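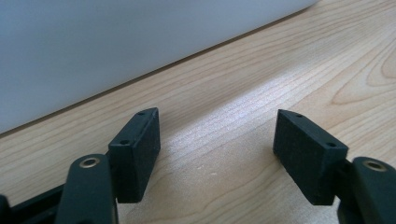
I've now read the Skendeten paper twice and I still don't buy the headline. The claim is that 400 demonstrations, collected with a hand-held gripper and no robot in the room, are enough to teach an arm to pick up things it hasn't met before. Fine. But the test set was 25 objects, and the arm got 3 tries at each. I'd call that generous marking.

My other gripe is the table. Every demonstration in the Trevincombe set was recorded on pale wood, and so were the tests. Move the policy to a dark worktop and then tell me it generalises - I tried asking for those runs in May and got a polite note about future work.

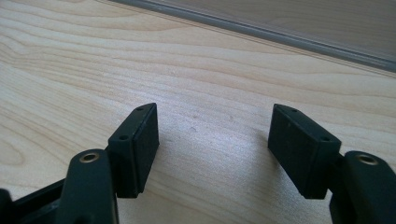
Rastogi thinks I'm being unfair, and that one table done properly beats ten done badly. Maybe. I'd settle for 2, as long as one of them is dark.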